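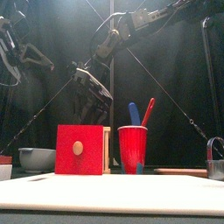 Prevard Bench 2: Gripper Trial Inspection Checklist
Completed December 19, 2020
Comparing: Skuvar parallel gripper, Ngcobo finger set
Controller: Amon, both arms
Result: PASS with comments

Key: OK / FIX / NOTE. Comments are welcome on every line, and this time I used them!

SECTION A. CELL AND FRAME

A1. Curtains hang clear of both arms' reach: OK
A2. Diagonal bracing cables taut, turnbuckles snug: OK
Comment: Keep checking this one. A slack cable gives you a wobble that looks exactly like a bad controller tune, and I lost a good part of June to that.
A3. Emergency stop within reach of both operator positions: OK
A4. Emergency stop pressed with each arm moving, one at a time: OK
Comment: Amon stops cleanly and comes back without a full restart. Love this. The old controller made us home everything again.
A5. Label on table frame in place: OK
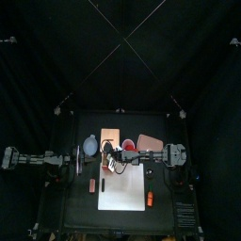
Cell from overhead, both arms reaching in over the table.

SECTION B. ARMS AND CABLES

B1. Mounting bolts marked and marks lined up: OK
B2. Wrist cables have slack at full bend: OK
Comment: Run the wrist through its whole range slowly and watch the loop, especially when the arm is low. A loop that looks fine up high can end up lying on the table.
B3. No rubbing or nicks on cable jackets: FIX
Comment: Light scuff near the left elbow. Wrapped it for now, new sleeve is on order.
B4. Speed limit set before hands go in the cell: OK
B5. Arm-to-arm keep-out zone loaded and tested: OK
Comment: Tested with the arms sent toward each other at low speed. Both held back where they should.

SECTION C. GRIPPERS

C1. Fingers seated, screws tight: OK
C2. Finger pads free of tears: OK
C3. Open and close 84 times with no missed command: OK, both sets
C4. Grip force at lowest setting holds a small block: OK
Comment: This is where the comparison gets fun. The padded fingers are so much kinder to small flat parts than the bare ones we had before, and I can run the force way down. Blocks stay square in the grip instead of pivoting.
C5. Gripper holds its part when power is cut: NOTE
Comment: Skuvar holds. Ngcobo relaxes a little, enough that I would not carry anything heavy over the table with it until we have talked it through. 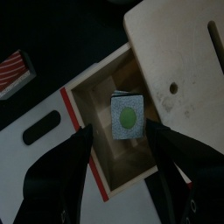

C6. Fingers clear the sides of an open compartment: OK
Comment: Clearance is the thing to watch on any drop-in task. Approach straight down, stop above the rim, then lower at half speed. Wide fingers want to touch the walls before the part gets anywhere near the bottom.
C7. Wrist camera mount tight, view not blocked by fingers: OK
Comment: The fingers cover the lower corners of the view and I can live with that. You still see the part and the opening together, and that is the view I want for lining up.

SECTION D. TABLE AND TEST OBJECTS

D1. No glass or sharp objects on the table: OK
D2. Boards lying flat: OK
D3. Tall items standing where the plan has them: NOTE
Comment: Utensils in a cup stick up higher than you think. Set the travel height from the tallest handle and add a margin.
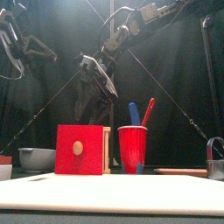
D4. Travel height checked with each gripper fitted: OK
Comment: Please redo this after every swap. The two sets are different lengths and Amon does not know until you tell it.
D5. Fixed camera view covers the working area: OK

SECTION E. LOGS

E1. Cycle counter read and written down: 2109 at start of trial
E2. Cycles run this trial: 471
E3. Faults logged: 2, both cleared at the panel
Comment: Both were timeouts on the left arm. Copies are in the Amon log folder.

Open items: sleeve for the left arm (B3), power-cut hold on the Ngcobo set (C5). I would happily run this pair again with heavier parts once C5 is settled.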